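Zulley — hashing benchmark data, README

Timings from 9 desktop machines, over 100 runs each. One CSV per machine, plus notes.txt. Times in milliseconds. Missing runs are blank, not zero — please dont fill them in.

Columns: machine, run, threads, ms, temp_c

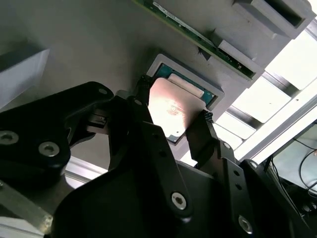 Machine 4 got reinstalled in March, so its early rows are in old/ and shouldn't be mixed with the rest. Row 1883 in the merged file is a duplicate, will fix.

To do: seperate the single-thread runs, add compiler flags.

Questions to Hatice Karakaya. Merge script by Alper Akgül.

Last update 10 April 2019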